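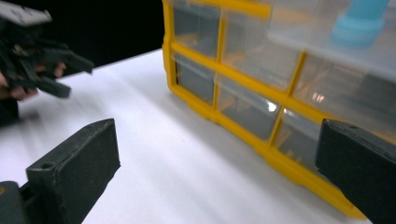 Yellow-framed drawer organizer, white tabletop.

12 Shares 4 Comments

June 16, 2023

Notebook, Brellisgate House audio. Second pass through the recordings from the overnight.

Starting with the claim, because it keeps changing. The version on the tour is that a woman hums in the upstairs music room after midnight, and that the family has heard her for generations. The version in the gift shop booklet is a man, and he whistles. The version the Tamihana podcast ran last October had both of them, plus footsteps and a cold hand on a guitarist's neck. I asked the house office which of these they stand behind and got back "all of them." Fine. I'm only testing the hum, since it's the only one that should leave something on a recorder.

Setup was two recorders in the music room, one in the hall, one down in the old kitchen as a control. All of them running from lights out to breakfast. Clocks matched by a hand clap at the start and another at the end. The hall unit drifted a bit by morning but not enough to matter for what I'm doing.

Total events flagged by the software: 3,727. Before anyone gets excited, that's anything above the threshold, and I set the threshold low on purpose. Most of it is the building. Old floors, old pipes, a window sash that knocks when the wind comes from the river side. I threw out everything that showed up louder in the kitchen than in the music room, then everything shorter than a second, and was left with 300. Listened to all of those on headphones, which took most of two days and I don't recommend it.

Of the 300, the large majority are pipes. You get to know them. There's a rising groan that ends in a tick and it does sound like a voice if you've been told to expect one. Without being told, I doubt it. Played a few for the others in the shop cold and got "truck," "door," "stomach."

That leaves six I can't file right away. Notes on them:

First and second are almost the same sound, a steady tone a little over 100 Hz, both on the music room units, hardly there in the hall. Steady is the problem for the ghost. People don't hum like that, they wobble and run out of breath. This one starts, holds dead flat, and stops. I think it's a motor, or a transformer, or the piano soundboard picking one up. The Geveck dehumidifier in the closet next door is my first suspect. The office says it was switched off. The office also said the kitchen was locked all night and I have somebody clearly making toast on that channel.

Third is a short falling note. Could be an owl through the chimney. Leaving it.

Fourth and fifth come close together and have a kind of tune to them, three notes and then two. I'll admit I sat up. Then I checked the hall track and it's there too, earlier and louder, so whatever it was came from the stairs side and not from the room. Someone's phone is a dull answer but it's the one I'd bet on. There were guests in the east wing and no list of who was up.

Sixth is me. Coughing. I'd forgotten I went up to change a battery.

So, no woman humming so far, and nothing I'd be willing to play in public with a straight face. I know how that will go over. The podcast people already have a clip up from their own visit and it's been boosted so hard you could hear anything in it. I put it through the Ronik filter with the noise reduction backed off and it goes to mush. That's not proof they made it up. It does mean the clip isn't evidence of anything, and I wish they'd hand over the raw file, which I've asked for twice.

What bothers me more is the family story. The house only started selling night tours after the second album flopped, and the earliest printed mention of the hum I've found is from after that. Not saying they invented it. People do hear things in old houses, and a singer growing up there would hear more than most. But "for generations" needs something older than a tour flyer. A letter, a diary, an old interview, anything.

To do:
- Go back with the dehumidifier unplugged, and hold the plug myself this time.
- Run it on for an hour, then off for an hour, compare at the tone in events one and two.
- Put a recorder inside the piano.
- Get the guest list for the east wing or stop arguing about four and five.
- Ask again for the raw podcast file.
- Look for pre-tour interviews. The library has some on cassette, not digitized.

Copies of the six clips are on the shared drive, unfiltered. Please listen before reading the notes above, if you haven't already wrecked that by getting this far.

4 Comments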